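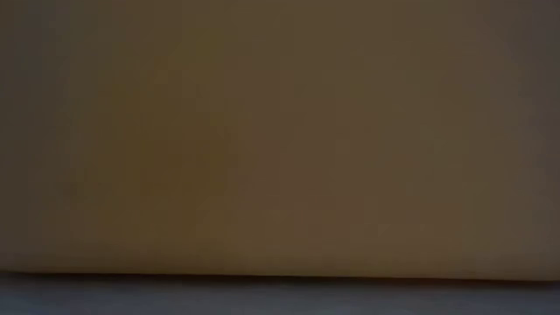 Figure 3. Fixed camera, can-sorting cell: brown surface close to the lens, grey tabletop along the bottom edge.

4.2 Budgeting for the cell

I'd planned the money for this project the way I plan a holiday, which is to say I priced the big exciting things first and left one line at the bottom called "other". The big exciting things were the arms. We had quotes from Prestar and Xenos on the desk by October, and for weeks every conversation in the group was about reach, payload and whether the warranty covered the grippers (Prestar's did, Xenos wanted extra). By the time we'd picked Prestar I felt the hard part was done!

The hard part was "other". When I went back through the orders for this paper I found 322 separate purchases charged to the cell, and hardly any of them were robots. Most were cable, brackets, plugs, power strips, replacement fingertips, bins, and delivery charges on all of the above. I've grouped them by purpose for the rest of this section, as a list by supplier would tell you more about our purchasing office than about the cell.

Cameras come first, partly as I got them most wrong. Our plan had a fixed view of the workspace as well as the view from the head position, and I budgeted for the cameras themselves and nothing else. No mounts, no spare lenses, no extra lights. Figure 3 comes from the fixed view, and it's a fair picture of what I hadn't put any money against: focus distance, light and clear sight of the tabletop. A wide lens and a rigid mount from Dikurix cost less than a single gripper, and I'd now put both in the first order. I'd add a lamp as well, even in a room that seems bright enough at midday, as the corners of a table go dim long before you notice it by eye.

The table was the pleasant surprise. We asked for black aluminium extrusion with a pale top and wooden side strips, all of it the sort of thing a workshop can cut and bolt together to order. I had a quote from Isus for a ready-made robot bench and it was a lovely thing, with levelling feet and a drawer, but it would have eaten the whole camera budget. Extrusion also let us move the arm mounts as often as we liked, and we did so all through the first month.

Then there's the stuff the arms handle. The task was putting drinks cans into open plastic bins, and both are about as cheap as research materials get. I'd still give them their own line. Cans dent, and a dented can behaves differently in a gripper, so we set aside money for fresh ones over the full 12 months. With the bins it was colour that mattered: we wanted teal, orange and yellow in much the same shape, and ordering them separately meant paying for delivery three times. Buy spares of every colour in one go.

Cables deserve a paragraph to themselves, sadly. Every arm brings a thick bundle that has to go down past the table and across the floor to something, and the floor gets busy quickly. We bought the power and data leads at the lengths on the drawing, and the drawing had no slack in it. I'd allow half as much again on every run and put cable covers in the plan from the start.

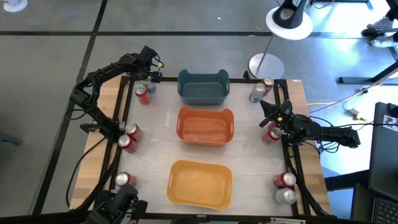 Is it better for a small group to lease its arms or to buy them?
Buying made more sense for us, as the lease would have cost more than the purchase price well before the project ended, but a group that only needs arms for a term or two should ask for a lease quote first.

Staff time is the last item and the one I'd argue about hardest in any future bid. Setting up the cell took over 300 hours between us, counting the fitting, the calibration, the rewiring and a good deal of crawling about under a table. None of it was in the budget. It came out of the hours meant for running trials, and the trial schedule in Section 5 is shorter than the one in our proposal for exactly that reason. Next time I'd cost the set-up as a work package with its own dates, and I'd hold back part of the equipment money until the cell had been running for a month, so the second round of brackets and leads could be bought without anyone having to write to the funder.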